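I bought a used VHS deck in September, which my family regards as the first symptom of something. I prefer to think of it as infrastructure. There is a whole shelf of horror movies that never made the jump to disc, let alone to streaming, and if you want to see them you need a machine that weighs as much as a Thanksgiving turkey and smells like a warm attic.

The movie that pushed me over the edge is called Kultov. You have not seen it. I had not seen it either, but I had read one paragraph about it in a photocopied fanzine back when I was in college, and that paragraph lived in my head rent-free for decades. A surveyor comes to a mountain village to measure a road. Each morning the road is a little shorter. That was the entire pitch, and I was sold.

My copy came from a seller who listed it as "PLAYS GOOD SOME LINES." Some lines! For the first ten minutes there was nothing but lines, with a man in a hat occasionally passing behind them. After that it settled down, and I got to watch the thing I had been promising myself all this time.

So is it good? Parts of it are. The director, Ignacio Quintanilla, apparently had one village street, one fog machine and a cast who were told about the movie on the way there. The fog machine gives the best performance. The surveyor, whose name is Skov, spends a lot of the middle section writing in a notebook and sighing, and I would guess a solid 30 of the 88 minutes are just Skov going up and down stairs. 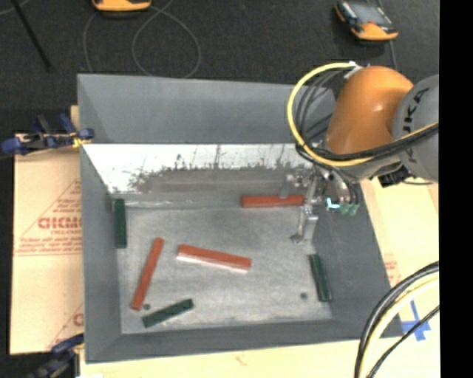
Red blocks and green blocks, three of each, in a gray bin.

But then there's the road. Quintanilla never shows it shrinking. He simply puts Skov at the same gate every morning, calling out the measurement to his assistant. The first day it's 1263 paces. Then it's 440. Then it's 60, and the assistant doesn't write it down, he only looks at the house at the other end, which is now much too close. It's the cheapest effect in the world (a man says a number) and I got up and turned on the hall light.

I wish I could say the ending holds up its side of the bargain. It does not. The thing in the house is played by somebody in what I'm fairly sure is a bathrobe, and it explains itself at length. It has a name, Prikow, and a grievance, and an accent that visits several countries. Every scary movie from this period seems to have had a producer standing off to the side asking whether the audience would "get it," and I'd like that person to know that I got it, thanks, back at the gate.

The score is a synthesizer with about four working keys. I loved it and have been humming it in the car.

If you want to try it yourself, good luck. There's supposed to be a cleaner tape on the old Cliten label, with a painted cover that gives away the bathrobe, and the people who own one don't seem to be selling. You can't borrow mine, because the deck ate six inches of the closing credits and I'm waiting on a replacement belt. Next up is a movie about a haunted ski lift. The listing says "NO LINES," so I'm already suspicious.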